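26th October

Spent the morning on the Kun renewal, and I finally have the budget pages in one place! The sponsor wants indirect costs split out by year (they didn't last time), so I redid the sheet from scratch - 414 rows, most of them travel.

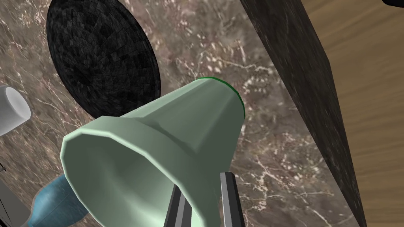
Lelden Sponsored Projects Team

Gladys Masanja caught that I'd left the Comum subaward at the old rate. Fixed now, and the difference comes to 2316 dollars over five years. Not huge, but the Stivivville office would have bounced it for sure. Still need the signed letter from them - ask again Monday, and check whether the PI has done her disclosure form.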